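Home | Archive | Notes | Contact

This site uses cookies to remember your settings. Accept

March – posted by Dhillon

Refinishing a tabletop with hardwax oil

The old varnish came off with 120 grit. I stopped at 150 before oiling, as the Trilonar data sheet asks. Finer paper closes the grain and the oil sits on top.

First coat: 338 grams spread with a white pad, wiped back after 3 minutes. The second took some 200 grams – the fibers were mostly full by then. Cure time at 65 degrees is listed as a week. I gave it nine days before putting anything heavy on it.

Dark brown wood shows lap marks, so work with the grain and keep a wet edge.

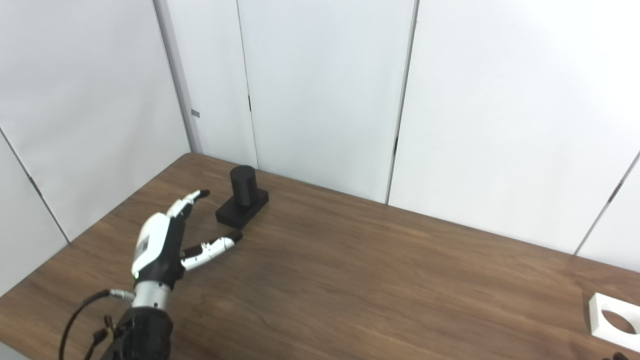

One reader wrote in to say that 150 left visible swirls on walnut, and that going to 180 by hand fixed it with no loss of absorption.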